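Prix du spectacle vivant : Pacheco gagne, Wondex repart sans rien

gradin3
Résultats tombés hier soir. La compagnie Pacheco prend le prix « territoire » avec son spectacle en salle des fêtes. Wondex était nommée 2 fois et n'a rien. Je trouve ça dur, leur pièce a tourné tout l'hiver.

cote_jardin
Pas surpris. Wondex a joué surtout à Dorkstead, le jury n'y va jamais. Il y avait 20 dossiers et 3 nommés par catégorie.

gradin3
Le règlement dit que deux jurés doivent voir chaque spectacle nommé. Donc si, ils y sont allés.

lampiste
J'ai vu les deux. Pacheco est au-dessus, surtout la deuxième partie, quand le public change de place. Chez Wondex le texte est bon mais ça traîne après l'entracte.

cote_jardin
Pas d'accord sur l'entracte. À Sondamgate ils l'avaient supprimé et ça tenait très bien.

mireille_b
Bonsoir, je mets des photos ici.

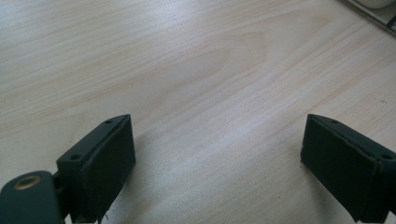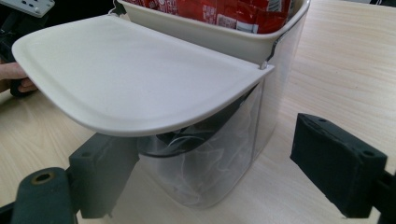
La table en bois clair, puis le bac blanc avec les sachets rouges (2e photo).

lampiste
Merci Mireille. Quelqu'un a les chiffres d'entrées ? Le site du prix annonce 2 153 spectateurs pour Pacheco.

gradin3
2 153 sur toute la tournée, scolaires compris. Sans les scolaires ça fait nettement moins, et Wondex ne les compte pas.

cote_jardin
Voilà, on compare des choses différentes. De toute façon la fréquentation ne devrait pas entrer dans les critères.

lampiste
Elle n'y entre pas, relis la page 2 du règlement. Pacheco reprend en juillet à Sondamgate, à 20 h. Les réservations passent par la mairie.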